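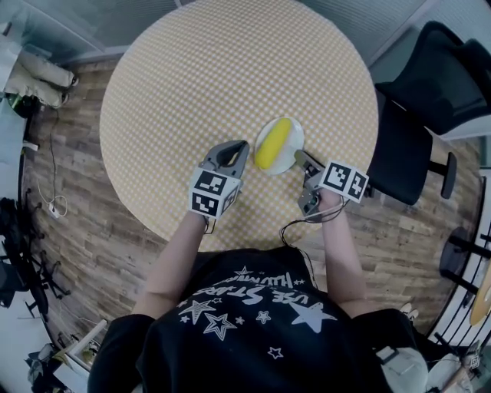 Angeliki Karras says a small table needs a cloth before it needs anything else. She has set tables at Prurnitz for 25 years and likes yellow check.

"It's cheerful, and a round table takes it well," she said. "Then a small white plate. Big plates crowd people."

She washes her cloths cold and hangs them up damp -- no iron.

We use cookies. Accept | Settings

Comments

Aliki Christodoulou: Do you hem yours by hand?

Moschos: Cold wash never gets butter out of mine.

© Davov Weekly | Contact | Back to top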